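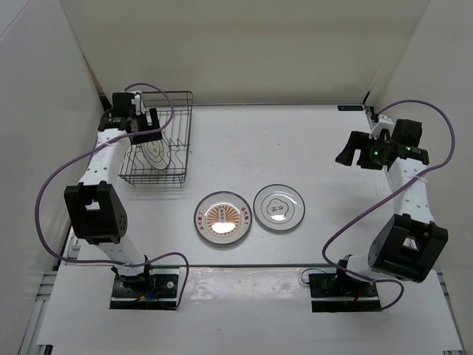

Plates and a black wire dish rack on a white tabletop

The Drisside Dinner Plate
Made in Trinditville by Clerncombe Pottery

If you have ever stood in the kitchen wondering why the good plates only come out when company does, the Drisside was made with you in mind. Laiba Sethi drew the first version at her mother's table, and she wanted a plate you'd be happy to use on an ordinary night with leftover soup and toast, and still be glad to see when the cousins turn up for the holidays.

It measures 10 inches across, with a gently raised rim that keeps gravy where it belongs. That size fits comfortably in most cupboards -- do measure yours if you live in an older house, as we've heard from a few folks whose shelves were built for much smaller suppers! The foot is sanded by hand, so it won't scratch your table, and the plates stack nicely without that awful grinding sound.

We fire every piece twice, and the glaze is our own Rizvi recipe, which took us most of a winter to get right (our neighbors ended up with a great many test bowls). You may notice tiny specks or a soft change in shade from one plate to the next. We love those, and we hope you will too.

Care
Dishwasher safe on either rack, and fine in the microwave. Please let a hot plate cool before you run cold water over it. For gray knife marks, a little baking soda on a damp cloth does the job.

Oven safe to 300 degrees Fahrenheit, for warming only.

Ordering
Set of 10, $299
Glaze: Rizvi, food safe and lead free
Warranty: 2 years against crazing and glaze flaws

Sets are packed in shredded paper and leave our Trinditville shop every morning the mail truck does. If one arrives chipped, send us a quick note with a photo and we'll get another on its way to you -- no need to mail back the broken one. Single plates and matching bowls go up again in May.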